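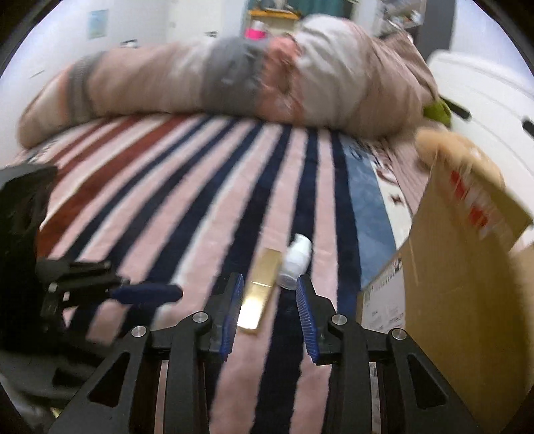 Pinza de dedos negros con almohadillas azules, sobre una alfombra de rayas.

27 de mayo de 2024

Reseña: «Inventario de Cairns», de Morag Semple

Lo compré en noviembre y lo he leído dos veces. La primera lectura fue lineal; la segunda, saltando de un apéndice a otro, que es como la autora recomienda hacerlo en la nota preliminar. Prefiero la primera.

El libro reconstruye el archivo de una compañía naviera, Prolura, a partir de las fichas que dejó su último archivero. Son 90 fichas numeradas, cada una con fecha, asunto y una observación al margen. La trama principal, la venta fraudulenta de un carguero, no se cuenta en ningún capítulo. Hay que deducirla de las observaciones, y a veces de las fechas: las fichas 31 y 47 llevan la misma y se contradicen.

Semple escribe con frases cortas y sin apenas adjetivos. Funciona bien en las fichas y bastante peor en los dos capítulos narrados en primera persona – el del puerto y el del juicio –, donde la sequedad del tono borra las diferencias entre los personajes. El abogado y el archivero hablan igual. Puede que sea deliberado, pero el texto no da ningún indicio de ello.

La edición de Pureck es correcta. Papel ahuesado, cosido, cuerpo de letra suficiente. Las notas van al final del volumen y no a pie de página, lo que obliga a leer con dos marcapáginas. He encontrado una errata de cierta importancia: la remisión de la ficha 62 apunta a la 26 cuando debería apuntar a la 36. En el ejemplar de la biblioteca está igual.

La traducción respeta los términos náuticos y no abusa de la cursiva. Discrepo en «manifiesto», que alterna sin criterio visible con «declaración de carga».

Según el colofón, la tirada es de 2000 ejemplares. Cekeo distribuye también la novela anterior de la autora, más convencional y mejor resuelta en los diálogos. Es la que leería primero quien no tenga costumbre de este tipo de libros.

Etiquetas: narrativa, archivos, reseñas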